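Section 6. Recording Demonstrations for the Letter Sorting Task

Before you start

Read this section even if you have recorded on the Dullbridge bench before. The Rondel recorder does not check whether a demonstration is any good. It checks that the file has a beginning and an end. The green "episode accepted" line means the disk had room, and you should read nothing more into it.

The original plan called for 600 episodes. After the first training run the number went up to 1323, on the theory that more would fix what was wrong. We have not seen evidence for that theory. Many of the added episodes were near copies of each other, and the policy learned to reach for the spot where the letters usually were. Record fewer if you must, but vary them.

6.1 Setting up the table

1. Home both arms and wait for the joint readout to settle.
2. Put the three plates out. Move each one between episodes, even if only by the width of a hand.
3. Drop the foam letters between the arms. Do not arrange them. People who say they are placing letters at random tend to make tidy rows with the letters facing themselves.
4. Check that no cable lies across the part of the table you plan to use.
5. Type the task sentence into the Painemal log. Name the letter and the plate by color. "Put it on the plate" is useless with three plates out.

Note: Letters on their sides or touching each other are fine. Leave them that way. If the policy can only handle a neat table, we would like to find out now.

6.2 Recording

1. Press Start, then count to two before moving the leader handles. Episodes that open in mid-motion are thrown out during cleanup.
2. Pick up one letter with the nearer arm. Keep the other arm still and clear.
3. Lower the letter onto the plate and open the gripper. Do not drop it from a height to save time.
4. Back the arm off, then press Stop.

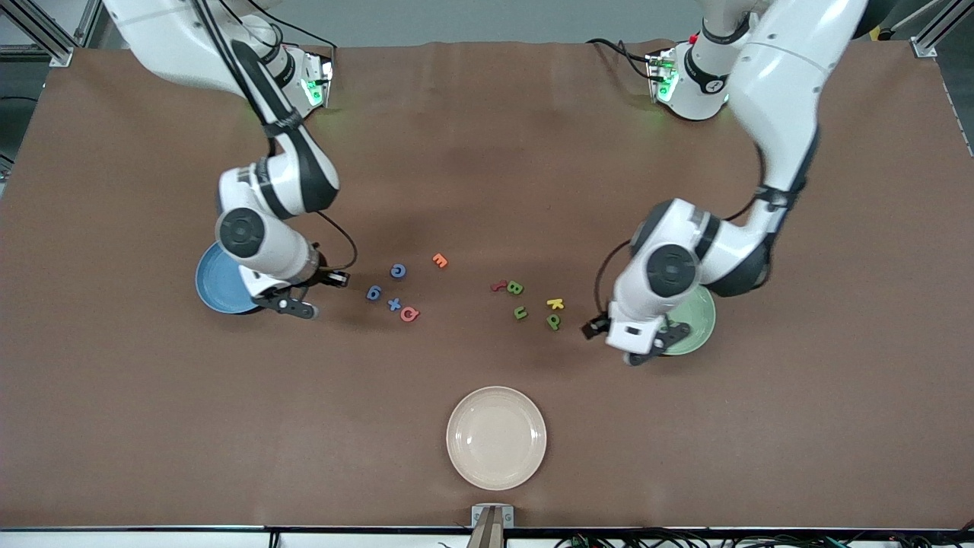 The Bruton export tool will offer to trim pauses for you. Decline. It cannot tell a pause from a careful grasp, and the version we have cuts both. Its manual claims the trimming is "lossless," a word we would not have picked.

CAUTION: Keep hands off the table while the arms are live. The software stop is slow to respond. Use the hardware stop.

6.3 Missed grasps

If you miss a letter and recover, keep the episode and tag it RECOVERED. If you miss and give up, tag it FAILED and keep that too. Do not delete failures to make the success rate look better. An early batch showed a perfect score for exactly this reason, and it took most of February to work out why the trained policy did so badly next to it.

6.4 Review

Play back every episode before you leave. Skimming thumbnails does not count as review. Files shorter than 800 timesteps are flagged automatically, but a short file may be a good clean pick and a long one may be an operator thinking about lunch. Watch it and decide.

Questions about tags go to Pilar Durán. Do not make up new tags.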